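Last updated May 16, 2024

Search this site Search Go

Reading time: 4 min

Clatine two-finger gripper kit, on a home-built arm

I bought the Clatine kit to replace the printed fingers on my arm, which flexed badly on anything heavier than a marker. It cost $284 with shipping. The box held the two finger assemblies, a servo, a wrist plate and a bag of screws. The instructions are four pages and skip the wiring.

Assembly took one evening. The screws went in cleanly, but two holes on the wrist plate had to be opened up with a drill before they would line up with my bracket. Drita Krasniqi built the same kit at the Furneo shop and had to do the same thing, so I don't think mine was a bad one.

The wrist camera mount is sold separately. I got one, and mounted the camera upside down, because the cable only reaches that way. You can flip the picture in software. I haven't bothered.

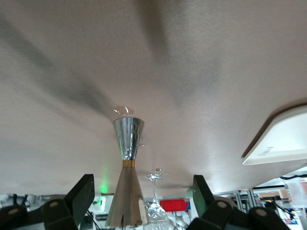

Wrist camera view: double jigger between the fingers, wine glass behind it.

A jigger is a good test piece. It has sloped sides and a narrow waist, so flat finger plates want to slide along it. Gripped at the waist, mine held every time over seven lifts. Gripped on the cone, it slipped twice. Rubber pads from Plellura fixed most of that, though they added enough thickness that I had to redo the open and close limits.

Glass is harder. The servo has no force feedback, and the lowest setting still squeezes more than I like on a stem. I would not use this on anything you want to keep.

The fingers themselves are stiff and have no play I can feel. The servo gets noisy when holding a load. Spare parts are listed but were out of stock when I checked in May.

I'd buy it again for the fingers. The servo I plan to replace.

Gorazd Vidmar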